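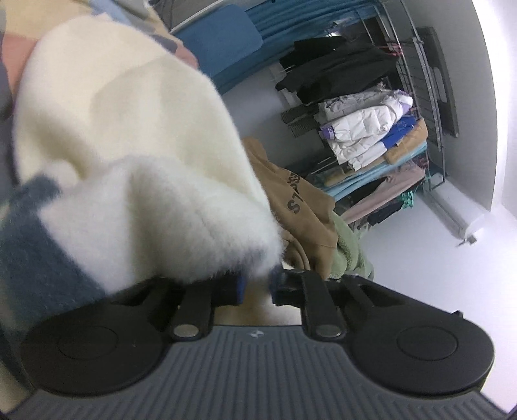 Clullton Linen and Laundry Group
Minutes of the September meeting, 2 pm, Nellari Room

Present: Sânziana Vlad (chair), Marius Bogdan (minutes), J. Wang, P. Drarkia
Apologies: none

1. Minutes of the previous meeting
Agreed, with one correction: item 4 should read "fleece throws", not "fleece tops".

2. Sorting of soft goods
MB reported that blankets and clothing are still reaching the folding tables in the same heap. Thick fleece takes longer to dry than sweatshirts and sheds onto them. Agreed that the two will be split before washing. Printed sweatshirts to be turned inside out at the same point.
Action: MB to relabel the sorting bins.

3. Folding
JW asked for a single method for plush blankets. Present practice varies between shifts and the stacks lean. Agreed: fold in half lengthways, in half again, then in three, with the folded edge facing out. Multicoloured blankets to be shelved with the plain cream ones – no separate stack. Sweatshirts to be folded to shelf width, sleeves in.
Action: JW to put up a sheet by the tables.

4. Shelving
The lower shelf holds 19 folded blankets before it bows. SV asked that this be treated as the limit until the brackets are replaced. Quote received for brackets and fitting: £440. Approved.
Action: PD to place the order.

5. Stock
PD gave the count as 94 blankets, all sizes. Two have split hems and have been put aside for mending.

6. Any other business
Lint filters to be cleared after every fleece load. The dryer log has gaps and should be filled in at the time.

Meeting closed at 2.50 pm. Next meeting: same room, date to be sent round by SV.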